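Stacking solar images to pull out faint loops

Quick guide, written up from my notes. Updated August 2026.

You need a run of solar frames in one wavelength, same exposure if you can get it, and Pireo installed. Any recent version. Other stacking tools will do the job but the menu names will be different, obviously.

Step one, sort your frames. Make a folder per filter. Do not mix filters, do not mix exposure lengths in one folder. I had 1,365 frames from the Vurnside archive in June and kept 700. Sounds brutal. Wasn't. Chuck anything with a bright streak across the disc, anything with blocks missing, anything where the limb is cut off.

Step two, darks. Subtract a dark frame taken close in time to the data. If the archive gives you several, take the median. Check the corners afterwards, they should sit near zero. If they're negative you've subtracted the wrong dark or done it twice (done that).
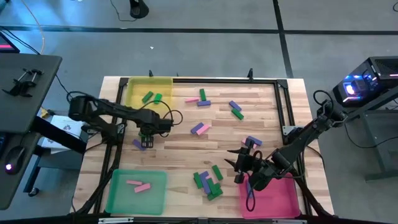 Step three, spikes. Particle hits show up as single hot pixels or short lines. Compare each pixel with the same pixel in the frame before and the one after. If it jumps well above both, replace it with the mean of the two. Set the threshold at 4 sigma to start. Go lower and you begin eating real small brightenings, which is exactly what some of you are looking for. Save a mask of everything you replaced, you will want it later.

Step four, line them up. Fit the limb, get the disc centre, shift to match. Then take out the rotation. In Pireo it's under Align, then Derotate, and you have to give it a reference time. Pick the middle of the run. Don't skip this, even over 2 hours the loops smear. 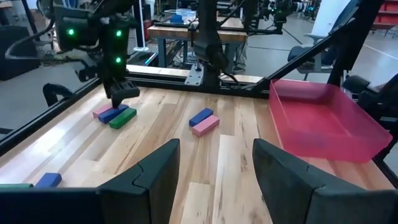

Photo: Drarel

Step five, stack. Mean if the spikes are properly gone, median if your not sure. Median costs you a bit of signal. Fine.

Step six, stretch. Log scale first, then the Delaunay filter if you want the edges sharper. Light touch. Too much and you get dark rings round every active region and poeple will ask what they are.

Checks before you believe anything:

Split the frames into odd and even, stack both halves. Faint loop in both? Good. In one only? Bin it.

Look at your spike mask over the same spot. Lots of replaced pixels there means be careful.

Note the reference time and the threshold in the file header. File name isn't enough, names get changed.

Polar regions need a different alignment, will do a separate page for those.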